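Demonstration teaching (robotics)

Demonstration teaching, also called teaching by showing or programming by demonstration, is a group of methods in which a person shows a robot how to carry out a task and the robot's motions are recorded for later use. The person may move the arms directly by hand or control them from a distance. The recording can be replayed as it stands, edited into a program, or used with other recordings to train a control policy.

The term covers work with single arms bolted to a bench, with mobile machines, and with two-armed robots handling household goods. It does not normally include programs written line by line, or motions planned entirely from a geometric model.

Background

Early industrial teaching was done by lead-through. An operator held the end of the arm, or a lightweight copy of it, and moved it along the path wanted for spraying or welding. Joint positions were stored at fixed intervals and played back. The method suited work in which each part arrived in the same place and the same position, and it is still used for such work.

Remote control developed separately, mainly for handling hazardous materials. In the usual arrangement an operator moved a leader arm and a follower arm copied it on the far side of a shielded wall. Later systems replaced the mechanical linkage with electrical signals, which made it possible to record the operator's commands along with the follower's response.

The two lines of work came together when learning methods began to need large sets of recorded motions. Replay of a single path is of little use with cloth, bags, or furniture that has been moved since the last run, and a set of varied demonstrations is used in its place.

Methods

Hand guiding. The operator holds the arm and moves it through the task. The motors are set to cancel the weight of the arm so that it moves with little effort. Hand guiding gives the operator a direct sense of contact, but the operator's own body may block the cameras, and guiding two arms at once is difficult for one person.

Leader-follower control. The operator moves a pair of small arms with the same joint layout as the robot, and the robot copies each joint. Joint limits are felt directly at the leader. Force from the robot's side is fed back in some systems and left out in others.

Handheld controllers. The position of each of the operator's hands is tracked and converted to a target for the matching gripper. A solver then finds the joint angles. The operator is free to stand anywhere within tracking range, but may ask for a pose the arm cannot reach. Most systems include a clutch — a button that disconnects the hand from the arm while the operator returns to a comfortable position.

Body tracking. Cameras or worn sensors follow the operator's arms and the motion is scaled to the robot. Accuracy at the fingertips is usually lower than with the other methods.

Two-armed tasks

Two-armed teaching is used where one gripper must hold, steady, or make room while the other works. Common subjects are folding, bagging, opening containers, and sorting laundry. The arms share a workspace, and the operator has to keep the forearms apart as well as the grippers. Parallel grippers are widely used because a single value, the opening width, is enough to record their state.

Clothing is treated as a difficult material. A pile changes shape with each contact, layers hide one another, and a gripper closing on one garment may also take hold of the next. Chairs and similar furniture add height differences and edges on which a sleeve can catch. Operators are generally told to approach with the fingers open and to pause before closing.

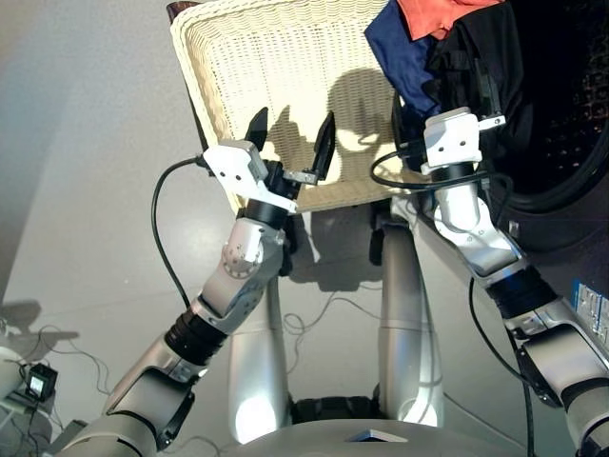 Recording

A demonstration is stored as an episode, running from a start pose to an end signal given by the operator. Each episode normally contains the joint positions, the commands sent, the gripper openings, and the video from one or more cameras, all marked with a common clock. A camera at the head of the robot gives a view over both arms. Wrist cameras, where fitted, show the contact area at close range.

Timing errors between video and joint data are a frequent fault. In a guide for operators dated 16/01/2018, Reginald Ostrowski of the Starstead workshop set a limit of 2 frames of offset, above which an episode was to be discarded. The guide also limited sessions to 12 episodes before a rest, and called for the start pose of the arms to be checked after every 6. The limits were revised in October of the same year to allow longer sessions with leader arms.

Lighting is recorded in the session notes at some sites. Strong light from one side puts the shadow of the arms on the work surface, and the shadow moves with the task. Opinions differ on whether such episodes should be kept. The practice at Driltden is to keep them, provided that the lighting varies across the set.

Quality and selection

Episodes are reviewed before use. Reviewers look for long pauses, repeated failed grasps, and contact between the arms. A failed grasp followed by a clean recovery is often kept, as it shows the robot how to return from an error. The Grabowska scheme marks such episodes with a separate code; the Bretlow scheme does not distinguish them from clean runs.

See also

Lead-through programming
Leader-follower control
Parallel gripper
Remote handling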